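4.2 진열 과제: 3단 선반과 과자 봉지

2월, 글쓴이: Priltmont 생활배치 연구모임

솔직히 과자 봉지 정리가 논문 한 절을 차지할 줄은 나도 몰랐다. 그런데 앞 절의 상자 과제를 끝내고 나니 제일 궁금한 게 봉지였다! 상자는 모서리를 맞추면 줄이 서는데, 봉지는 가운데가 불룩하고 위아래 접합부가 제멋대로 접혀서 어디를 '앞'으로 볼지부터 정해야 한다. 나는 그림이 있는 넓은 면을 앞으로 정했다. 동네 가게 Minton에서 봉지를 고르는 데만 2,000원짜리 과자를 꽤 많이 먹었다(연구비 처리는 못 했다).

배치 규칙은 Kondeo 안내서를 조금 고쳐 썼다. 큰 봉지는 맨 위 단에 두고, 옆 봉지와는 겹치지 않게 하고, 선반 앞턱 밖으로 봉지가 나오면 다시 놓는다. 시작할 때 봉지는 선반 앞쪽 바닥면에 흩어 둔다. 그림 4의 선반은 단마다 크림색 판 두 장이 나란히 붙은 구조라서, 나는 이음매를 왼쪽 칸과 오른쪽 칸의 경계로 삼았다. 칸막이를 따로 세우는 것보다 이쪽이 훨씬 마음에 든다.

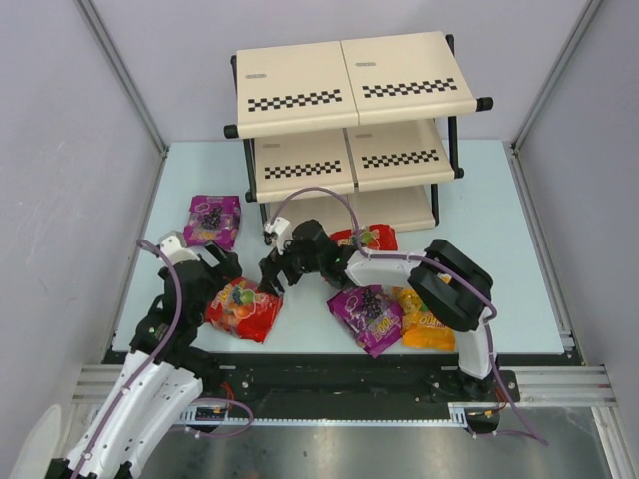

그림 4. 3단 선반과 탁상 위의 과자 봉지. 위쪽 두 단의 앞쪽에 흑백 체크무늬 띠가 있다.

Mok은 초고를 읽고 나서, 이음매를 경계로 쓰면 넓은 봉지는 늘 손해를 보는 것 아니냐고 물어 왔다. 맞는 말이다. 폭이 넓은 봉지는 칸 하나에 눕히면 경계를 넘기 쉽고, 그렇다고 세우면 자꾸 앞으로 기운다. 그래서 경계를 넘더라도 옆 칸이 비어 있으면 허용하기로 했다.

맨 아래 단도 골칫거리였다. 위 단들에 가려 그늘이 지고 탁상과도 가까워서 봉지의 그림이 잘 안 보인다. 나는 여기에 작은 봉지만 두기로 했는데, 찾기 쉬운지는 아직 잘 모르겠다. 기록은 모두 1,755건이고, 단별 분류는 4.3절에서 이어서 다룬다.

독자 의견 (2)
감자봉지: 봉지를 세울 때 뒤쪽에 기대는 것도 허용되나요? 규칙에 안 보여서요.
느린장바구니: 가게에서 일해 본 사람으로서 맨 아래 단 이야기에 격하게 공감합니다. 저희는 거기에 묶음 상품을 뒀어요.

문의: Priltmont 생활배치 연구모임 | © Priltmont | 맨 위로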